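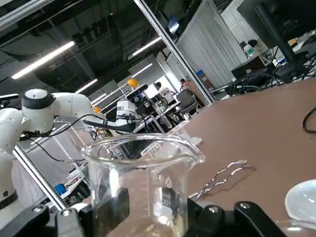

Courses > Robot Learning > Unit 4 > Handout 4.2

Collecting Demonstrations for Bench Tasks

This handout covers the collection stage only. Training and evaluation are in Unit 5. Read sections 1 to 4 before your first session at the Sunau bench and bring a printed copy of section 6.

1. What one example contains

An example, or episode, is one complete attempt at one task by one operator. For the Kullari set it is stored as a folder holding the wrist video, the joint positions of the arm, the gripper opening, the operator's commands, and a short text file with the task sentence and the outcome label. Everything shares one clock. If the clocks disagree by more than two video intervals the episode is rejected at import, and no attempt is made to repair it.

The policy sees only what is in the folder. It does not know which way the operator was looking or what was said at the bench. Anything the operator used to decide a motion, and which does not appear in the video or the joint record, will look to the learner like noise. The usual case is an operator who leans to one side to see past the fingers. The demonstration succeeds, but the information that made it succeed was never recorded.

2. The wrist view

The wrist camera moves with the gripper, so the fingers keep nearly the same place in the image while everything else shifts. This has some useful effects. The position of an object relative to the fingers can be read from the image with little dependence on where the arm base stands, and a policy trained on this view tolerates small changes in table height.

It also has costs. While a beaker is held between the fingers, the bench, the cables and the rest of the room can all be in view, and the bench and cables change position in the image at every moment. With few episodes a learner will latch on to background structure: ceiling lights, aluminum posts, a second robot, people passing in hard hats. The remedy at Sunau is to collect at different hours and at both ends of the bench. Do not hang sheets behind the work area. The Wustthorpe set was collected in front of a plain backdrop and the resulting policy failed when the backdrop was removed.

3. Clear glass

Glassware is treated separately in this course for three reasons.

First, the outline of a clear beaker is weak. Much of what the camera records inside the outline is the room behind, bent by the glass. The strongest fixed features are the rim, the spout and the printed graduations. Vary the rotation of the beaker between episodes so that the printing faces the camera in some and faces away in others. If the printing is always toward the camera, the learner may come to depend on it.

Second, depth sensors return poor values on glass. Depth is recorded in the Kullari set but is masked out for all tasks whose sentence contains the words beaker, flask or cylinder.

Third, grip force matters and is not visible. Two episodes can look the same on video when one has a firm hold and the other is near slipping. Log the gripper current. Where the current channel is missing, label the episode "video only" and do not use it for tasks with a lift.

4. Choosing what to vary

The target for each task is 300 accepted episodes. These are not 300 repeats of one layout. The plan divides the work area into 9 start cells, and each cell receives an equal share. Within a cell, place the object by hand without aiming for the center.

Vary on purpose:
- start cell and rotation of the object
- neighboring items on the table (tongs, dishes, small stoppers)
- starting pose of the arm
- operator

Hold fixed within a task:
- the task sentence, word for word
- the finger set and its screws
- camera exposure
- the definition of the end state

Neighboring items need particular care. A pair of metal tongs lying next to a beaker changes which approach directions are free, and the operator will change the path without thinking about it. Such paths should be represented in the set. Collect them in the same session as the clear-table episodes, so that the presence of the tongs is not tied to one operator or one time of day.

5. Failed attempts

Keep them. An episode in which the fingers touch the rim and the operator backs off, re-approaches and completes the task is labeled "recovered" and counts toward the total. An episode that ends without the end state is labeled "failed", does not count, and goes to the separate store used in Unit 5 for training the success detector. Do not stop a recording early to avoid a failed label. A truncated episode is of no use to either store.

Breakage ends the session for that bench. Label the episode, save it, and follow the bench sheet.

Operators improve quickly during the first hour. Their early episodes are slower and contain more pauses. Long pauses teach the policy to stop moving, and in the Xolalpa runs this was the most common fault: the arm reached the pre-grasp pose and stayed there. The import script trims any stretch of 900 ms or longer with no commanded motion, except in the final hold. Trimming is a partial fix. Practice episodes should be recorded under the name "practice" and left out.

6. Session procedure

6.1 Home the arm. Check that the cables run clear of the wrist through its full rotation.
6.2 Wipe the camera window and the inner faces of the fingers.
6.3 Record one empty-gripper clip, opening and closing fully. This clip is used to check finger position in the image against the previous session.
6.4 Draw a start cell from the list. Place the object and any neighboring items.
6.5 Start recording, wait for the tone, perform the task.
6.6 Hold the end state until the second tone. Stop.
6.7 Enter the label before resetting the table.
6.8 Return to 6.4.

If the finger position in 6.3 has shifted, tighten the finger screws and recalibrate. Episodes collected after the shift and before the check carry the flag "geometry uncertain".

7. Reading the set before training

Play back a random sample from each start cell at double speed. Look for a single approach direction used throughout, for a final pose that drifts over the session, and for sentences that no longer match the action ("place the beaker upright" on an episode where it is handed over). Plot the gripper opening at the moment of lift. Two clusters usually mean two beaker sizes under one task name, and the task should be split.

Collection for the second bench opens in October. The cell list for that bench will differ from the one used here.

Filed under: Lecture Handouts, Data Collection, Manipulation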